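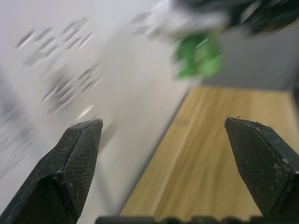
Nov 15, 2022

So the Filetti talks are over for another year and I am already sad about it! If you haven't come across them, they're a little series of evening lectures where researchers from Italy and researchers working here get 40 minutes between them to explain one piece of work to whoever walks in. It's free, you just put your name down, and there is usually something to eat afterward.

I made it to 3 of them this October. My favorite by a mile was Vibeke Laxdal on old lime mortar. I know how that sounds. But she has spent years working out why some walls near the Brusura site have held up so much better than the ones right next to them, and she passed samples along the rows so we could all feel the difference — one crumbled if you so much as looked at it, the other was like a pebble. I went home and read up on volcanic ash until well past midnight.

Wai-kit Tu's talk was on translating science writing, Italian to English and back again, and it was a lot funnier than I expected. He had a whole section on false friends (the word for "eventually" that means "possibly" got a big laugh from the Italian speakers) and a more serious one on who pays for translation when a project is shared by two countries. The questions ran so long that they had to switch the lights on and off to get us out.

The third was the Illidine group, and I'll admit I got lost in the chemistry, but the two students presenting were so happy to be up there that I didn't mind one bit. One of them is Roman and kept apologizing for talking fast. Please never slow down!

Things I want to follow up: Laxdal's reading list, which she promised to send out, and the evening Italian class that Wai-kit mentioned. My Italian is good enough to order lunch and that's where it stops. If anybody has taken that class, leave me a comment — I'd love to know how much homework there is.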